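Le coin rangement de l'atelier Flindik -- galerie

L'atelier Flindik est un local partagé où l'on vient réparer de petites choses, coudre une fermeture éclair, remonter une lampe ou simplement travailler au calme. La page qui suit concerne la table du fond, celle que les habitués appellent la table Zúñiga, du nom du magasin de meubles qui occupait les lieux avant nous.

Le plateau est gris foncé, veiné comme du bois. Il est entouré d'une structure en profilés d'aluminium qui porte les panneaux. Le motif noir et blanc vient du catalogue Daston : des volutes, des feuilles pointues, une grande forme en moustache au milieu. Il a fallu raccorder les lés deux fois. Certains le trouvent chargé, mais il est resté.

La règle de la table tient en peu de mots. Le bac jaune reste au centre et reçoit ce qui traîne en fin de journée : outils à main, piles, bobines, clés. Les trousses se rangent sur la gauche. On vide le bac avant de partir et chaque objet retourne à sa place, dans les tiroirs Killix près de l'entrée ou dans le casier de la personne concernée.

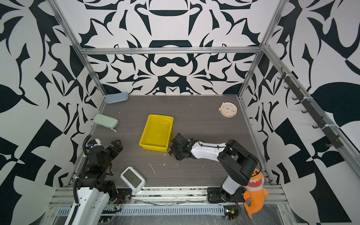
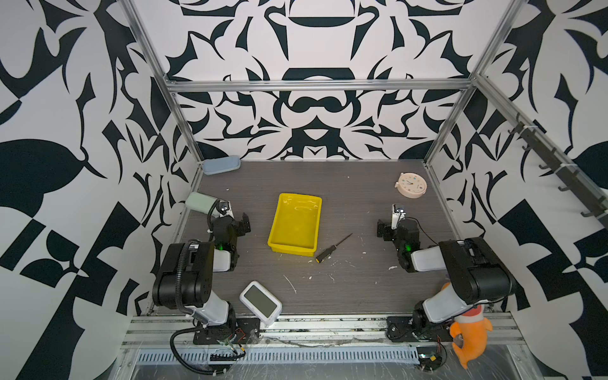 Table du fond, deux vues. Le bac jaune est vide sur l'une et l'autre ; le tournevis noir et jaune et le réveil rose sont sur la seconde.

Quelques précisions pour ceux qui utilisent la table :

Les trousses. La bleu clair et la vert pâle font partie du matériel commun. La bleue sert aux aiguilles et aux ciseaux, la verte aux feutres et aux crayons. Merci de ne pas les échanger, on perd du temps à chercher.

Les crochets. Le râtelier gris du côté droit est fixé avec des colliers de serrage blancs. Il convient pour des cordons, des rubans, un mètre souple. Pas de sac à dos ni de rallonge lourde.

Le tournevis. Il se range dans les tiroirs Killix, rangée 4, manche vers soi.

Le réveil. Il sert à minuter les collages. Si on l'emprunte, on le rapporte avant la fermeture.

Le local compte 586 références à l'inventaire, dont 80 pour cette seule table et ses tiroirs. La liste est affichée à l'entrée. Elle a été mise à jour en mars -- les bobines de fil n'y figurent pas encore.

Galerie suivante : l'établi et les machines à coudre.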